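Reading the whole of Jeremiah in July, who made it?

koben2
Posted 01/08/2025
So our group at Clurnlow finished Jeremiah last night, all 52 chapters. I liked it way more than I expected (the bit where he buys a field while the city is under siege!) but chapter 20 got me. One minute he's singing praise, the next he's cursing the day he was born. Do you think those verses belong together, or did somebody put them in the wrong order?

Benmoussa
I think they belong. Read Psalm 88 some night when you can't sleep. People talk to God like that.

drirnik_reader
Disagree a little. My study Bible says the book was put together from scrolls, and the Greek version has big chunks in a different order and is a lot shorter. I don't lose any faith over it.

Benmoussa
Sure, but the Greek has chapter 20 in the same spot, so that doesn't help you much here.

drirnik_reader
Fair. I still hear two separate prayers.

anouk_vdl
Hi Kobe! I'm with Benmoussa. My pastor in Uneva spent 2 Sundays on that chapter and said the mood swing is the point, and I went home and cried, in a good way. I was up till 2 reading Lamentations after that, which I do NOT recommend before work.

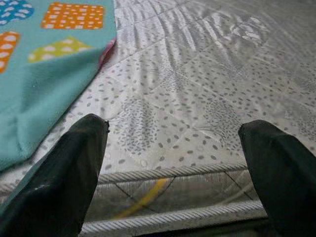
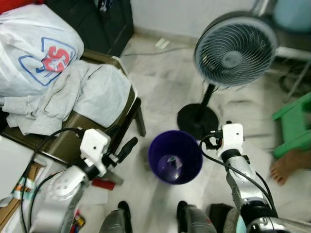 Anyway, Kobe, if your group wants to keep going, do Lamentations next while Jeremiah is fresh. It's only five chapters and we read it out loud in one evening, with some 7 people taking turns. Skip the long commentary, mine is 400 pages and I gave up before the exile.

koben2
Out loud is a great idea, I'll bring it up. Half of them want Ruth because it's short and cheerful, so wish me luck.

drirnik_reader
Team Ruth. Sorry Anouk.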